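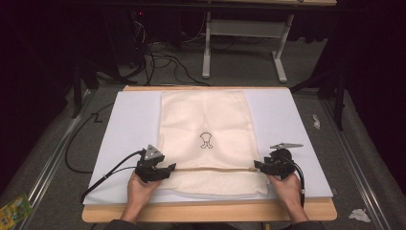
Home Opinion House & Laundry Letters Search

Zip the bag. All the way. Then put it in the machine.

I keep having this argument. Alfredo Barredo wrote in October that mesh laundry bags are a fad, one more thing to wash, and 44 readers agreed with him. Forty-four! Have none of them ever lost a bra hook to a jumper?

A bag costs next to nothing. Mine has outlived two kettles and a Brosunel drying rack. Tights, baby socks, anything with a strap. In it goes. Half full is plenty, stuffed tight and nothing gets rinsed properly.

Fine net for thin things, coarser for the rest. Not complicated. Dionysis Rallis at Petridis, where I buy mine, says people bring them back with the zip gone and it's nearly always beacuse they yanked it. Hold the cloth still, pull along, slowly.

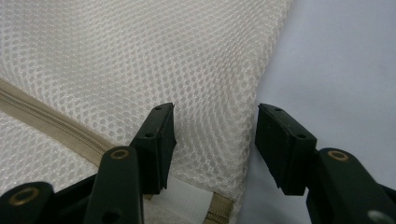

Stop blaming the zip

Cheap zips do go, fine. But mostly it's us, in a rush, net caught in the teeth, tugging anyway. Lay the bag flat first. Takes a moment. Alfredo can keep his odd socks, I'm keeping teh bag.
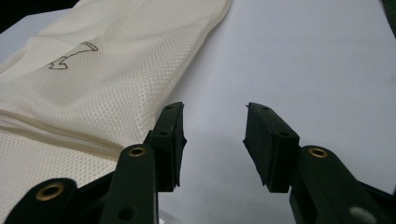
Cream mesh laundry bag on a pale surface.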